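5. Practicing with the drawer cabinet

Many people ask us if the arm can already tidy a kitchen or sort parts in a workshop. Our answer in this guide is: partly. It can practice small pieces of such work, and a drawer cabinet is a good place to begin. Please complete section 4 before you continue.

5.1 Stand the cabinet on the right side of the table, with both handles toward the front rail.
5.2 Lay the marker card flat in front of the arm base. Do not bend it.
5.3 Start the Clullo program and choose "Block on cabinet".
5.4 Set the speed to 15 percent for the first runs.

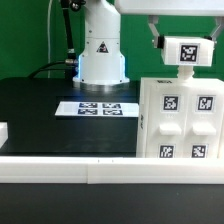

Gripper and block at the drawer cabinet

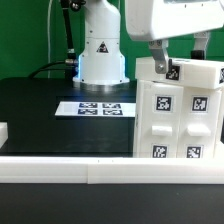 5.5 Run the task 4 times without touching the cabinet between the runs. Write each result in the log, also the bad ones.
5.6 If the result is good, change to "Open drawer" and repeat step 5.5.

CAUTION: Keep your hands behind the rail while the arm has power. The arm can move again after a pause, even if it looks finished.

Note: Do not clean the markers with alcohol - the print may come off.

Note: A good result here does not mean the arm is ready for your own furniture. At our Cloltulmont workshop, Maëlys Riviere tried a normal kitchen drawer without markers, and the arm missed the handle on most runs. For daily chores a person is still faster. We recommend to use the arm only for training and tests at this time.

For error code 1550, see section 9.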